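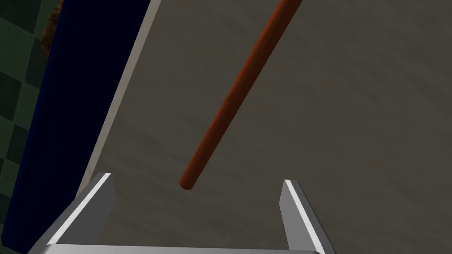 Should a gripper be chosen on the strength of simulated trials alone?
A simulated trial is a sound way to discard a poor gripper, and a weak way to choose between two good ones.

That distinction has been lost in much of the recent discussion of purchasing, and it is our view that the Tokow comparison should be read with it in mind. The comparison set the Ketuvari parallel gripper against the Bogdan model over 1,000 rendered attempts each at taking hold of a thin rod. The Ketuvari failed 31 times and the Bogdan 187 times. On those figures a number of laboratories have already placed orders.

We do not dispute the arithmetic. A rendered rod, however, has exactly the diameter and the friction its author gave it, and every attempt inherits those choices. If the friction value is generous, a finger with a narrow pad will look better than it is. The published report gives one value and does not say how it was measured.

The workshop at Windosach repeated part of the exercise on physical arms, with 598 attempts shared between the two models. The gap between them narrowed a good deal - most of the Ketuvari failures were slips after a correct approach, a fault that hardly appeared in the rendered runs.

Simulation should keep its place at the start of the process. It is cheap, it breaks nothing, and it exposes bad approach angles early. What we ask is that reports state their contact settings in full, and that no order be signed before a shorter physical trial has been carried out with the buyer's own parts. The Windosach trial took up much of August, and we consider that a modest price for equipment expected to serve for years.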